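Overview Files Tasks Changelog Issues

Datasets > Household > Sosia > Bathroom subset

# Sosia: bathroom subset

Teleoperated manipulation episodes recorded in home bathrooms with a two-finger gripper and a wrist camera. This subset extends the Sosia kitchen release and uses the same episode layout, so existing loaders work without changes.

## Contents

- 98 episodes, one folder each
- 2 sites, Skukcombe and Holmgren
- Wrist video, joint states, gripper opening, operator commands
- One task string per episode

## Tasks

Most episodes deal with small items mounted on or near a wall: take a bidet remote out of its holder, put it back, close a toilet lid, hang a shower hose. The remote tasks make up the largest share. The target is white and the fixtures next to it are often white too, which gave our earlier grasp detector trouble.

An episode starts with the fingers open and the target in wrist view. The operator approaches, closes, moves the item, and backs off. Starting poses were varied by hand between episodes.
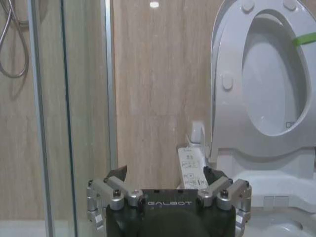 Gripper opening is stored as a fraction, 0 for closed and 1 for fully open. It is the measured value; the commanded value is in `cmd_grip`. The two differ whenever the fingers are holding something, and training on the wrong one is the most common mistake we see in bug reports.

Video and state streams are aligned to 15 Hz. Raw timestamps are kept in `times.csv` for anyone who wants to resample.

## Labels

`success` was set by the operator at the end of the episode and checked later against the video by a second person. Failed attempts are kept. Filter on `success == 1` for plain imitation learning.

## Known problems

- Glass shower panels give weak or false depth. Treat depth behind glass as missing.
- Glossy tile produces glare spots that move with the camera.
- Two Holmgren episodes have no joint states for the first second.
- Task strings are in English only.

## Converting

The Serar converter reads this subset from version 2 on. Older versions drop `cmd_grip` without a warning.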